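Fliltholm tabletop sorting notes
README

Version 2, last edited 11 Oct 2021
Maintained by Tuulikki Pitkänen and Lungile Botha

What this covers

Records of ordinary household things being put into boxes, taken out again and moved about on tables and shelves. The rooms are lived-in family rooms in Fliltholm. Families were asked to leave their belongings as they normally have them, so most surfaces are crowded.

Each record has three parts: a room note, an item list and a box note. Photographs go with some records only.

Folder layout

rooms/ – one text file per room, named after the room code
items/ – one table per session, one row per item
boxes/ – what went in which box, and in what order
photos/ – stills, where the family agreed to them

There are 11 rooms and 2000 item rows. Rooms from Koivisto were kept separately in September and have not been merged yet. Their codes start with K.

Item names

Use the plainest name that fits. "Soft toy" covers anything stuffed, including keyrings and bag charms. "Carton" is a small closed card pack and "box" is the thing being filled. If you can't tell what is inside a packet, write "packet, contents unknown" and leave the brand column blank.

Colour is the main colour only. Pink items are common in the children's rooms, so add a second word for those, such as "pink tube" or "pink checked".

Filling a box

Heavier cartons go at the bottom. Soft toys may sit on top of a cup or another firm item as long as they don't stop the next thing going in. Lids are left off until the box note is written. 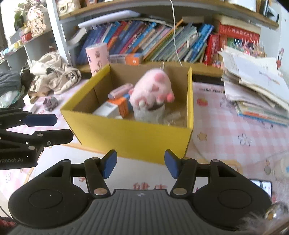 Shared tables are the hardest to write up. A room note should say what was on the table besides the box, since the same items often turn up in later sessions under another name. With the yellow box, the fluffy pink toy with the metal ring is listed as "soft toy, pink", and the papers and books stacked on the right go in the room note as one pile. Books on the shelf behind are entered as a row, without titles. Cloths and bags get a line each.

Known problems

Neka and Cosmont sessions used different words for the same things until room 2 was redone. "Tub" and "pot" both appear for round containers – treat them as the same. In 20 rows the colour is missing.

Clothing left on or near a table was skipped in the earliest room notes. We have not gone back to add it.

Corrections

Send the room code, the row number and the new wording to Lungile. Please don't edit the tables directly.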